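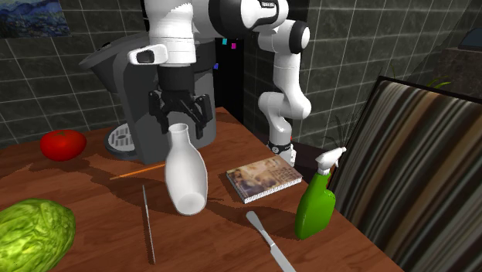
My library has stopped fining people, and I would like to register a small objection, as a man who has been fined by it for most of his adult life.

The case for scrapping the fines is very good. I have read it, in a leaflet, while waiting at the desk to pay one. Fines fall hardest on the people who can least afford them. They frighten children off. A family that owes four pounds on a book about diggers will stay away for years sooner than face the music, and then you have lost the family as well as the book. I agree with every word of this. I would vote for it again, had anyone asked me the first time.

And yet I miss being in the wrong by a known amount.

Under the old system, lateness had a price and the price was on a card taped to the counter. You handed over your coins, the slate was wiped, and you walked out with another armful of things you wouldn't finish. I once kept a history of the Wedodmont canal for 12 weeks, all 1,301 pages of it including the index, and when I brought it back the man at the desk looked at the screen, whistled, and named a sum. I paid up. We were both rather pleased. For that money I felt I had earned the right to have given up at the second lock.

Now there is no sum. There is an email. It says that the item is overdue and that someone else may be looking forward to it. It comes from a system called Primia, which signs itself with its first name, like a dentist. A week later it writes again, sounding a little more hurt. I don't know what Primia was sold as, but I doubt the brochure mentioned that it had my mother's gift for the pause.

What do I owe the person who may be looking forward to it? I lie there working it out. Perhaps she has an essay due. Perhaps she is the last living descendant of a lock-keeper. Forty pence a week used to take care of her completely.

My neighbour Béla Dobos thinks I am being soft. He grew up with a village library that was a cupboard in the post office, and the punishment for lateness was that the postmistress read your name out to the queue. He says it worked very well and that he has not returned anything late since, to anybody, including a ladder he would have liked to keep. I pointed out that this was shame too, only with an audience. He said yes, but it was over by lunchtime.

I think he has put his finger on it. A fine ends. So does a telling-off. Disappointment can be topped up by email for ever, at no cost to the council.
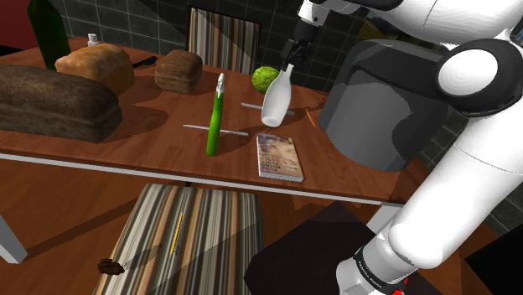
The same thing has happened all over the place, once you start to notice. The dentist used to charge you for a missed appointment and now sends a message about how many hours were lost last month to people like you (1,656, at my practice, which made me feel I had done the lot). The car park at Redanach has taken away its barrier and put up a sign thanking me for being considerate. I had not yet decided whether to be. The café next to it, Kiss, has an honesty jar for the milk, and I have watched a grown man in a good coat put in a note and then stand there, unable to take his change out in case it looked like theft.

Everyone has agreed to trust us, and it is exhausting.

I don't want the old fines back, exactly. Children should be able to lose the digger book in peace. But I would like a box on the form, a small one, for those of us who would prefer to be charged. Tick here and you will be billed at the rate of 1998, with no reference made to anybody's feelings. I'd even pay a bit over the odds. Call it a donation if the auditors need a word for it.

In the meantime I have 2 books out, both late. One is a novel I finished weeks ago and simply haven't carried down the hill. The other is the canal again. I thought I might manage it this time, now that there's no hurry — and there is somebody waiting for it, Primia tells me. I have got as far as the third lock.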